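We use cookies to keep you signed in and to measure traffic. Accept all / Manage preferences

1/ Notes from the Urkgate returns warehouse, where I do process engineering. We are moving part of the mixed-goods bench to robot arms. I get asked what that changes for the people on the bench, so I'm writing it down in one place.

2/ Baseline. The bench takes in returned household goods, one item at a time, unsorted. A person picks it up, looks at it, decides on a grade and puts it in a tote. Last September we logged 3,116 items that needed a second look. Most of those were small, odd-shaped or both.

3/ The arm takes over the pick and the place. Grading stays with a person. Damage on a lid or a handle is still a judgment call, and the grading software (Reltik) only offers a suggestion. The operator accepts it or overrides it with one key.

4/ Before any new item type goes live it gets run in simulation. We keep a library of 545 object models. A layout is a table, an arm and a handful of things set down at odd spacing. If the grasp planner fails there, it doesn't get tried on the floor.

5/ Flat objects are the worst case. Pens, phones, plates. A two-finger gripper wants sides to close on, and a plate gives it a rim and not much else. Bowls are bulky but easier if the approach is planned around the widest part.

6/ Job changes so far. Bench staff used to rotate through seven stations. Now four of them are tending stations: clear a jam, confirm a grade, re-present an item the arm refused. Less lifting. More waiting, then several things at once.

7/ The waiting is a real complaint and I agree with it. The first alarm logic called a person for every failed grasp. We changed it to retry twice from a new angle, then call. Calls dropped to around 20 a shift. People can finish a grading batch now without getting up.

8/ Training. The Bragança site did theirs in a classroom and regretted it. We put two operators in front of the simulator and let them move objects until the arm failed. They found a gap in the planner I had missed: a tall item close to the base, with the target right behind it.

9/ They now write the test layouts. It's in the job description and it has a pay grade, which took longer to arrange than the software did.

10/ Open items: noise at the Sakach conveyor merge, glove policy at the tending stations, and who signs off when Reltik and the operator disagree on the same item twice. I don't have an answer on the last one. Current layout attached. 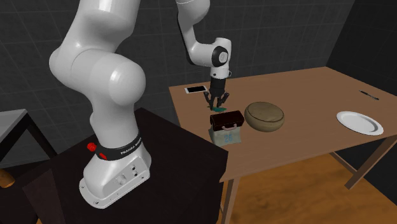 Source: simulation render, Urkgate process engineering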